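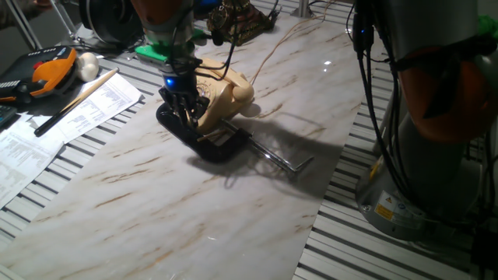 A black C-clamp on a marble-patterned board.

2024-07-20

Trastura Pictures is thrilled to bring "Bondolden" back to the big screen this August! The haunted-lighthouse shocker has been fully restored from its first print, and it opens in 30 theaters with 15 minutes of footage that never made the original cut.

"I was hiding behind my coat by the second reel, and I wrote the thing," said director Agata Piras. "Seeing it this clean is a joy." 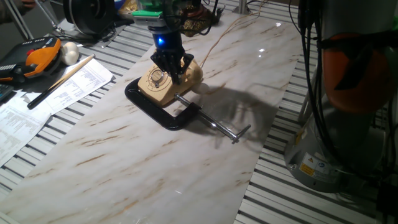
Lyle Abernathy returns to introduce opening night at the Rosenthal Theater, where all 1,711 seats are on sale now. Composer Ville Eskola will play the organ score live (yes, including the cellar scene!), and fans are welcome to stay for a chat with the cast afterward.

Press contact: Dwayne Montoya, Trastura Pictures

Filed under: Movies, Horror, Re-releases

Search this site Go

Sign up for our newsletter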